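Moved into the new flat on Saturday. The tenancy agreement runs to 11 pages and devotes a page and a half to towels. A thread.

Towels may not be hung from the balcony. Towels may not be hung from the window "in such a manner as to suggest a balcony". I have read this several times and I think I know what they're afraid of.

There's a drying room in the basement, shared between 144 flats. It has 4 rails. You book it in a green exercise book on a string.

The next free slot is in June. Someone called Z. Lachance has every Sunday until then, in ink.

I wrote to Erkolska, who manage the building. They replied within the hour to say that drying indoors causes mould, and that I'd be liable for the mould.

So: not outside, not inside, and the basement when the weather turns. My mum suggested I buy thinner towels. She has a point, and I've told her she hasn't. 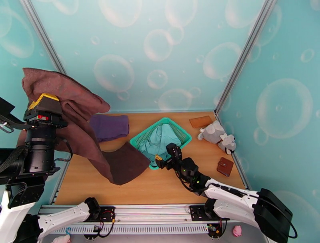
Anyway, I've now met Monique Maillard from upstairs, who has lived in the building for seven years and dries everything on the radiator with the window open a crack. I asked what Erkolska made of that.

She said they'd sent her a letter once. She'd dried it on the radiator.

Bath mats are covered separately, in Appendix C. I haven't got Appendix C. I've asked for it twice.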